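Ornley Music Awards – fan voting page
Support log: votes not counting in the Best Live Group category
Status: resolved, with one small thing left open at the bottom

Opened, Saturday 9.10 am

Hello everyone, and first of all, what a turnout! Voting for the Ornley opened at eight this morning and the fan clubs have gone at it with tremendous spirit. The bad news is that the page for Best Live Group isn't keeping up. People press the heart next to their band, get the little burst of confetti, and then find the total hasn't moved. Other categories look fine so far (Best Newcomer is whizzing along).

Reports so far come mostly from Narnus fans, because there are an awful lot of them and they are very organised, but Tichý supporters are seeing it too. So please, no theories about one band being favoured over another. The page is being just as unhelpful to everybody.

What we know at this point:

The confetti plays as soon as you press the heart, before the vote has been saved. It's lovely confetti, but it doesn't prove anything.

Signing out and back in doesn't help.

Phones and computers behave the same way.

9.45 am

Tried it myself with a test account on three browsers. First vote went through, second one vanished, third went through. So it's patchy, and that's a useful clue! If it were broken completely I'd be looking at the voting form. Patchy makes me think of the queue, where votes wait their turn to be written down.
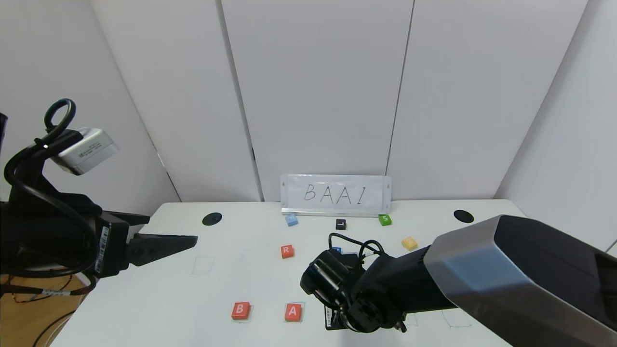 The queue has a limit of 4,000 votes waiting at once. Last year it never got anywhere near that. I've just looked at the graph for this morning and it hits the ceiling within minutes of opening and then sits there, flat as a pancake. Anything that arrives while it's full gets turned away, and the page doesn't tell the voter. That last bit is the part I'm crossest about, and it's ours to fix.

10.20 am

Raised the limit. Votes started moving straight away, and I may have cheered out loud. Totals for both Narnus and Tichý jumped when I refreshed, and the Meler supporters (hello, you're a wonderful bunch) have written in to say theirs is climbing as well.

Please don't all rush back at once, though! If you voted this morning, check first. Here's how.

How to check whether your vote was saved

1. Sign in and open My Votes from the menu at the top right. On a phone it's hidden behind the three lines.

2. Look for Best Live Group in the list. If there's a band name beside it, you're done, and thank you for voting.

3. If the line says "Not yet voted", your vote was turned away. Go back to the category page and vote again. You won't be marked as voting twice.

4. If the line is missing altogether, log out, close the browser fully, and open it again. This has sorted it for everyone who has written in so far.

5. Still missing? Reply on this ticket with your username (never your password, please) and the time you tried.

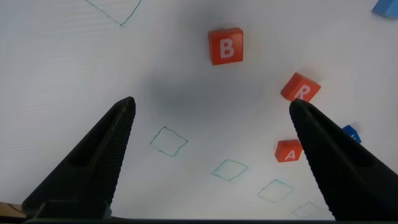 6. If you vote through the fan club group page, ask your club's organiser to press Refresh Members. The group total is worked out separately and can lag behind your own page by quite a while.

11.35 am

Now a second problem, and it's a funny little beast. Several people have said that Tichý's total went up and then came down again. I've followed this one all the way through and can explain it.

We run two counters. The quick one feeds the number you see beside the heart, and the slow one is the proper count, which the judges get. The quick counter tripped over the accent in the name and for a time it kept two separate totals, one for Tichý and one for "Tichy" typed without the accent in the search box. When the page showed the bigger of the two you got one figure, and when it showed the smaller you got another. The slow counter goes by an ID number and never looks at the name, so it was right throughout. No votes were lost through this one. Hooray for ID numbers!

I've joined the two quick totals together. There were 400 votes sitting in the accentless one, and they now appear where they belong.

12.50 pm

Error message added. If the queue ever fills up again you'll see "We couldn't save that, please try again in a minute" and, I'm pleased to say, no confetti until the vote is safely stored. A reader suggested this exact wording in the replies, and it was so much better than mine that I pinched it.

I also ran 200 test votes against the practice copy of the site with the queue deliberately full. Every one that was refused showed the message, and the ones that got through appeared in My Votes. Very happy with that.

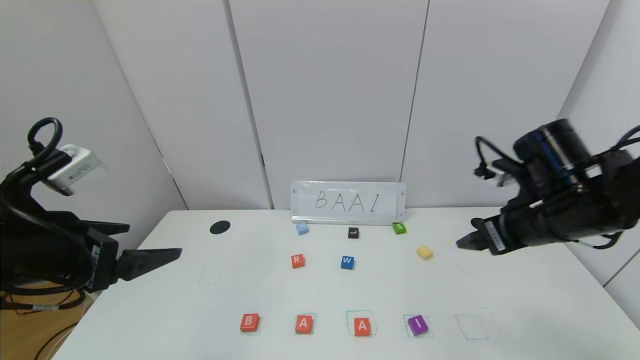
Questions from the replies

Will voting be extended to make up for this morning?
Yes. Best Live Group stays open for an extra 4 hours on the final evening. The other categories close at the usual time.

Does the change affect the judges' half of the score?
No, that is handled on paper and has nothing to do with the website.

I voted for Meler but My Votes says Narnus. Help!
The two hearts sit very close together on small screens. You can change your choice as often as you like until voting closes, so just press the right one. I'm going to put more space between them tonight.

Can we have the live chart back?
Soon! I took it down to give the counters some breathing room, and I'd like to watch one busy evening go by first.

Still open

The fan club badge for voting on the first day hasn't turned up for people whose first vote was refused. I've got the list of refused attempts with their times, so the badges can be handed out by hand. You don't need to write in for this unless yours is still missing once the list has been done. I'll add a note to this ticket when it has.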